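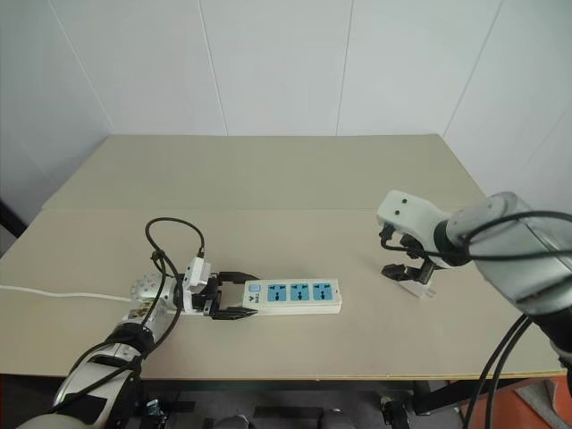 A wide table with a flat tan top.

How Do People Run So Far? (Ultra Running for Kids)

OK. So you know running. You run at recess, you run for the bus, you run away from your brother. Maybe you've heard of a marathon too. That's 26.2 miles, and lots of grown-ups think it's the longest race there is.

Nope! There are longer ones. Way longer. They're called ultramarathons, or just "ultras."

What counts as an ultra?

Anything longer than a marathon. Simple as that. Even one extra mile and you could call it an ultra, but most of them are at least 31 miles, which is the same as 50 kilometers. Then there's 50 miles. Then 100 kilometers. Then 100 miles. Then there are silly ones that last for days and days.

Some ultras don't have a distance at all. They have a clock. You get 6 hours, or 24 hours, and whoever goes the farthest wins. The course is usually a short loop, so you pass the same tree over and over. You get to know that tree pretty well.

Do they run the whole time?

No! This surprises kids a lot. Almost everybody walks some of it. Up the steep hills, mostly. Walking fast up a hill can be nearly as quick as running up it, and it saves your legs for later.

They stop too. To eat, to change socks, to go to the bathroom (yes, there are bathrooms. sometimes it's the woods).

Let's make up a race in our heads

Say you're going from Haltham to Clestby, over the hills. 50 kilometers. You start in the dark, at 6 in the morning, with a headlamp strapped on. Everybody's cold and hopping up and down.

First part is easy. Too easy! This is where new runners goof up. They feel great, so they zoom. Then a few hours later their legs are like wet noodles. Old hands go slow at the start, so slow it feels kind of boring.

Then a big hill. Plarkari Hill, let's call it. It goes up 1225 feet. Hands on your knees, little steps, chin down. At the top you can see for miles, and you still can't see the finish.

Then down the other side. You'd think down would be the fun part. It is, for a while. But running downhill is hard on the big muscles on the front of your legs (the quads). Every step they have to work like brakes. The next day it's the downhills that make people go down the stairs backward.

What's an aid station?

A stop along the course with food and water. On a long race there might be one every 4 or 5 miles, sometimes farther apart. In our made-up race the best one is at Louro, down by the river, because they have soup.

Stuff you might find at an aid station:

Water and sports drink
Potatoes with salt
Bananas, oranges, watermelon
Pretzels, chips, gummy candy
Peanut butter sandwiches cut up small
Flat soda (no bubbles, easier on the tummy)
Soup or broth, mostly at night

Sounds like a birthday party, right? But the runners really need it. Your body is a bit like a campfire. It burns food to make energy, and if you quit putting sticks on, it goes out. Runners call that "bonking." When you bonk you feel weak and grumpy and a little like crying. Eating usually fixes it, but it takes time. So they eat a little bit, often, even when they dont feel hungry.

Why salt?

Lick your arm after you've been running on a hot day. Salty! Sweat has salt in it, and your body needs some salt for your muscles and nerves to work. If you sweat for hours, you have to put some back. That's what the salty potatoes are for.

Water matters too, but you can drink too much. Really. Gulping gallons of it can make the salt in your blood too weak, and that's dangerous. Most runners just drink when they're thirsty and carry a bottle or 2 with them.

What do they wear?

Shoes first. Trail shoes have bumpy bottoms to grip mud and rocks. Lots of people buy them a bit big, because feet puff up when you're on them all day.

Socks that don't rub. Rubbing makes blisters, and blisters have ended a whole lot of races. Tiny thing, big problem. Some people put grease on their toes. Gross, but it works.

A vest with pockets, like a very skinny backpack. Snacks go in the front, rain jacket in the back. Many races have a list of things you must carry, such as a whistle and a light and a blanket made of shiny foil. You don't get to start without them.

What if they can't finish?

Happens all the time. To really good runners too! There's a name for it: DNF. Stands for Did Not Finish. It goes right there on the results next to your name.

People drop out for all kinds of reasons. A twisted ankle. A stomach that won't hold food. Too hot, too cold, took a wrong turn. Or they missed a cutoff. A cutoff is a time limit — if you don't get to a certain aid station by, say, 2 in the afternoon, you have to stop, even if you feel fine. It seems mean. It's there so nobody is stuck way out on a mountain after everyone's gone home.

A DNF can feel pretty rotten. Some runners are sad for a week. Then most of them start thinking about what to change, and a lot of them sign up again. And think about it, somebody who stopped at mile 40 still ran 40 miles.

What about sleeping?

In a 50K, no need. Quick runners might be done by lunch. But a 100-mile race can take over 24 hours, so lots of people run right through the night. When you're that tired your brain plays tricks. Runners have seen tree stumps that looked like bears, or rocks that looked like a dog sitting down. In the really long races they take naps, sometimes just ten minutes on the ground beside the trail. Then up again.

Some races let you bring a friend to run with you for the last part. The friend is called a pacer. Pacers can't carry your stuff (in most races), but they can tell jokes and remind you to eat and keep you from going the wrong way.

Can kids do it?

Not ultras. Your bones are still growing, and that much pounding isn't good for them. But plenty of ultra runners started out with short fun runs, or cross country at school, or just messing around outside. Many trail races have a kids' run the same day. A mile, maybe less. Usually theres mud.

Try this

Next time you go out, try the slow-start trick. Pick a loop, like around the park. Go once as fast as you can from the very first step, and notice how you feel at the end. Rest up. Another day, do the same loop but start out so slow you can chat the whole time, and only speed up in the last part. Which one felt better? Which one was faster? Bring a grown-up and a watch.

Words to know

Ultra — a race longer than a marathon
Aid station — food and water stop
Bonk — run out of energy
Cutoff — time limit
DNF — Did Not Finish
Pacer — a friend who runs part of the race with you
Quads — the big muscles on the front of your legs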